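Nostgate Hand Kit
Hand-held gripper and recording kit, hire or purchase

Home > Equipment > Data collection > Hand-held grippers > Nostgate Hand Kit

Supplied by Wikance
Availability: made to order, ask for current lead time
Hire: yes, minimum one month
Training: half a day on site, charged separately

Before you ask for a price

We sell this kit and we hire it out, and we send a fair number of enquirers away without doing either. If you are planning a first project in robot handling and someone has told you that a hand-held gripper is the cheap way in, please read this page to the end. The tool is the small part of the bill. We would sooner you knew that in January than after the order has gone through.

What you get

One hand-held gripper with two finger jaws
One camera mount with strap
One spare pair of jaws
Cable set
Carry case
Printed set-up notes

What you don't get

A robot arm
A computer
Storage
Anybody's time
Software that turns recordings into a working robot. There are firms who say they have this. Ask them to show it working on your goods, in your building, with your lighting.

What it is for

A person holds the gripper and does the job by hand: picks a thing up, moves it, puts it down. The camera on the tool records each go. The recordings are later used to train an arm fitted with the same kind of jaws. You can collect recordings before you own an arm, and you can collect them in ordinary rooms, with no guarding and no floor bolts. That much of the sales talk is true.

The less welcome part is that the recordings are only as good as the person making them, and people get bored. A tired hand makes short, sloppy goes that look fine on a file list. Somebody has to watch them back. If your budget has a line for recording and no line for checking, the budget is wrong.

Choosing what to pick up

Buyers tend to start with the item they most want handled, usually the awkward one. We'd start with a mixed handful of cheap things. Toys are good for this. They come in odd shapes, they cost very little, and no one minds if one ends up under a cabinet. A bright tray on a mat on the floor will do for a work area.

Do include at least one item that lets light through. Catalogues are full of matt cubes, and matt cubes are easy. Clear and shiny plastic is where a lot of camera-based systems start to struggle, and you want to find that out with a toy and not with your stock. 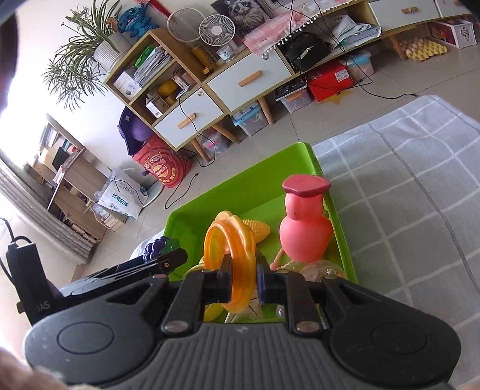
Yulan Fan, replying to an earlier version of this page, wrote that we were being too gloomy about the cost and too easy on the jaws. Her team had hired the kit for two months, and in her view the money was fair for what it did. Her complaint was that stiff jaws and round objects don't get on, and that we ought to say so before people pay for a second month. She also asked why the training was extra when nobody could sensibly use the kit without it.

On the jaws, she has a point, and we have put a note under Options. On the training, a good many customers do manage from the printed notes. We still charge for it separately because those who don't need it shouldn't pay for it.

How many recordings will you need?

We don't know, and we'd be wary of any supplier who gives you a number over the phone. The answer depends on how many kinds of item you have, how much they vary, how much the room changes and how fussy you are about mistakes.

For planning only, one past project on this kit kept 451 usable goes from its first block of work, against a plan that called for 2,000. Nothing had broken. The plan had counted every go as a good one, and it had assumed a person could record all day without a break. The second block went better once two people took turns, but the plan was never met on the original dates and the arm sat in its crate meanwhile, on finance.

That last bit is the one to take to whoever signs things off. Do not start paying for the arm until you have looked at your own rate of usable recordings.

Budget headings

These are the lines we would expect to see in a sensible plan. We haven't put prices against the ones we don't sell.

Kit hire or purchase
Training, if wanted
Operator hours, recording
Operator hours, checking and labelling
Props, trays, mats, boxes to keep them in
Storage, with a second copy kept somewhere else
A computer able to process the recordings, or rented time on one
Spare jaws and pads
Arm, controller and safety work, in a later phase
Someone to look after the arm once it is in
Contingency. Allow 20 per cent and expect to use it.

If a quote you've been given has only the first line and the arm, send it back and ask about the rest. The other costs don't go away when they are left off. They turn up in your staff's time, where no one adds them up.

Hire or buy?

Hire first, unless you already have an arm that takes the same jaws and people who have done this before. A hired kit can go back if the job turns out to be wrong for it. A bought one goes in a cupboard.

The case for buying starts to look reasonable once you are past 5 months of steady use, or if you want several people recording in different places at the same time. We don't offer a hire-to-buy discount. We did once, and it pushed people towards keeping kits they had stopped using.

Options

Soft pads for the jaws. Worth having for rings, balls and anything that rolls. They wear, so order more than one pair. They also change how the grip looks to the camera, so pick your pads at the start and stay with them. Mixed recordings, some with pads and some without, are a nuisance to sort out later.

Second camera view. Useful sometimes. It also doubles the storage and adds a fair amount to the set-up time every morning. Most first projects manage without.

Tellton adaptor plate. Fits the jaws to Tellton arms. Check the wrist pattern on your arm against the drawing before ordering, as there are two and they look alike.

Mateos adaptor plate. On trial. We have fitted only one so far and would not promise you dates on it.

Planning the room

You don't need a laboratory. In fact a tidy white room can do you harm if the arm is going to work somewhere else. Furniture in the background is fine. So is daylight, up to a point, though a window will look very different at nine in the morning from how it looks at four in the afternoon, and you should record at both if the arm will be expected to work at both. Note the time and whether the blind was up or down. It is a dull habit and it saves arguments.

Keep cables out from underfoot. Keep the work area where the operator can reach all of it without leaning, especially if you are working at floor level. Knees and backs give out well before the kit does. A low table is kinder, but if the arm will be picking from the floor then some of the recording has to be done there too, and you should plan shorter sessions for it.

If you are recording in a home or a shared office, remember that the camera takes in everything beyond the tray. Papers, screens, family pictures. Get permission in writing, and agree beforehand who keeps the files and for how long.

When we would say no

You have one item, always the same, always facing the same way. Buy a fixed machine. It will be quicker and cheaper, and you can have it sooner.

Your items weigh more than a person can comfortably lift one-handed, over and over.

You need a guaranteed success rate written into a contract. We can't give it and neither, in our opinion, can anyone selling on the same method.

Your grant or budget year ends in a few weeks and the money must be spent. We understand the pressure. The kit will still want months of work after it arrives.

Ordering

Send us a short list of the items you want handled, a photo of the place where it will happen and the make of arm if you have one. Leave out the business case - we don't need it. We will reply with a hire price, a purchase price and any doubts we have. If the doubts are large they'll come first.

Returns on hired kits: clean the jaws, coil the cables loosely and put the spare pair back in the case. Missing spares are charged at list price.

Related pages
Soft pads and spare jaws
Adaptor plates
Storage and back-up for recordings
Hire terms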